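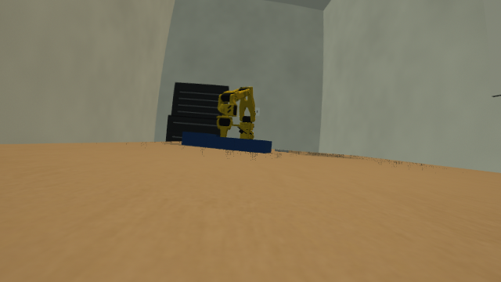
4. Calibrar la cámara fija y comprobar la escena de planificación

Este capítulo cubre el enlace entre la cámara fija y el planificador de Jurkuswood, en simulación. Hacerlo entero antes de tocar el controlador real. La vista de trabajo tiene que quedar parecida a esta: mesa despejada en primer término, brazo amarillo al fondo y plegado, la pieza azul larga y baja por delante tapándole el pie. Esa oclusión importa, la usaremos en 4.3. Si el brazo sale estirado, volver a 3.6 y cargar la postura de reposo.

Antes de empezar:
- Simulador parado, no en pausa. En pausa guarda los marcos viejos.
- Paquete garkoretti_percepcion compilado en el mismo espacio de trabajo que el planificador.
- Permiso de escritura en la carpeta de configuración. Si no lo tenéis, pedidlo a Wendy Mellor.

4.1 Arrancar los nodos

1. Abrir una terminal limpia. Cargar el entorno.
2. Lanzar el simulador con la escena "mesa_larga".
3. Esperar a que el registro diga "escena lista". Tarda, sobre todo la primera vez.
4. Segunda terminal: lanzar garkoretti_camara.
5. Tercera terminal: lanzar el planificador, con el parámetro ejecutar en falso.

Nota: el orden va así. Si el planificador arranca antes que la cámara coge la transformada por defecto y no avisa. Ya nos pasó en octubre, Callum Fairclough perdió una tarde entera con eso.

Precaución: ejecutar en falso. Comprobarlo dos veces si la máquina tiene también acceso a la celda real. El planificador no distingue entre los dos controladores, publica y ya está.

4.2 Transformada cámara-base

1. En el panel de Parsons, pestaña Extrínsecos, elegir "cámara fija" como origen y "base" como destino.
2. Pulsar Capturar. Recoge 40 muestras, no mover la cámara mientras tanto.
3. Mirar el error de reproyección. Verde, seguir. Ámbar, repetir. Rojo, revisar los intrínsecos (3.2).
4. Guardar con nombre nuevo. No machacar el fichero de fábrica.
5. Recargar el planificador con el servicio recargar_escena. No hace falta matar el nodo.

Nota: si repetís la captura más de 7 veces y sigue en ámbar, parad. No es cuestión de suerte, hay algo mal en los intrínsecos o en el reloj.

Nota: el simulador publica con tiempo simulado. Todos los nodos con tiempo simulado o ninguno. Mezclar da transformadas "del futuro" y el árbol se rompe a ratos, que es peor que romperse del todo.

4.3 Objetos de colisión

La mesa entra como plano desde el fichero de escena. Lo demás hay que registrarlo. Desde la cámara fija la parte baja del brazo no se ve, así que el filtro propio trabaja ahí con el modelo y no con la imagen.

1. Pestaña Escena, botón Añadir caja.
2. Ajustar la caja a la pieza azul. Primero la cara larga, luego la altura, el fondo al final.
3. Margen de seguridad: 50 mm. Menos da planes que rozan, más deja al planificador sin solución con el brazo plegado.
4. Añadir otra caja para las dos unidades negras de detrás. Una sola para las dos, el escalón entre ellas no merece geometría aparte.
5. Activar el filtro propio del robot. Sin él el planificador ve el brazo como obstaculo y todo estado inicial sale en colisión.
6. Guardar escena.

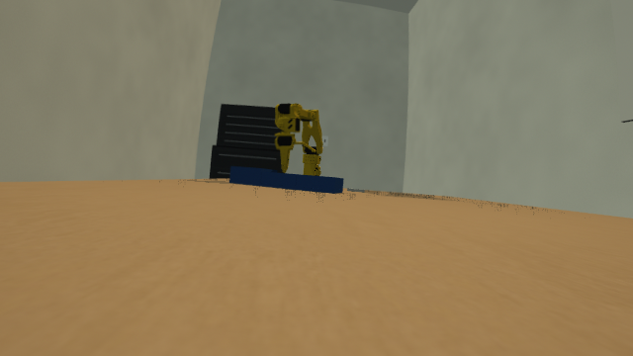

Figura 4.2. Vista de la cámara fija con el brazo plegado tras la pieza azul.

Comprobar con la vista de la figura 4.2 al lado. La punta del tramo que cuelga a la izquierda llega hasta el canto superior de la pieza azul en la imagen. Ojo: en la imagen. La distancia real la da la transformada, no medir a ojo sobre la pantalla. Si en el visor 3D la caja atraviesa el tramo, la caja está demasiado atrás. Corregir el fondo, no la altura.

4.4 Plan de prueba

1. Estado inicial: "actual".
2. Objetivo: "reposo_alto".
3. Planificador por muestreo, tiempo máximo por defecto.
4. Pulsar Planificar. No Planificar y ejecutar.
5. Reproducir la trayectoria fantasma a velocidad lenta. Mirar la salida, los primeros puntos son los que dan guerra.
6. Repetir con otra semilla. Si un plan sale y el siguiente no, subir el límite a 150 intentos y volver a probar.

Precaución: un plan válido aquí no autoriza a mover nada en la celda. Para eso hace falta el capítulo 6 completo y la firma de Ruth Bellamy.

4.5 Si algo falla

"Estado inicial en colisión". Filtro propio apagado, casi siempre. Si está encendido, mirar el margen de la caja.

"Sin transformada entre cámara y base". Fichero guardado pero no recargado. Paso 5 de 4.2.

Nube de puntos inclinada respecto a la mesa. Intrínsecos de otra resolución. Cargar los correctos y repetir 4.2 desde el principio, no vale con recargar.

Motas sueltas en el mapa de ocupación al fondo de la mesa. Subir el umbral del filtro de ruido un punto, volver a mirar. No pasarse, que se come tambien los bordes de las cajas.

El visor no refresca. Cerrar y abrir el panel. Feo pero funciona, la incidencia la tiene Terence Crabtree.

Con la escena guardada y dos planes seguidos correctos, pasar al capítulo 5 (control de trayectoria, módulo Tredlow). Dejar los tres nodos en marcha, el 5 arranca desde este mismo estado.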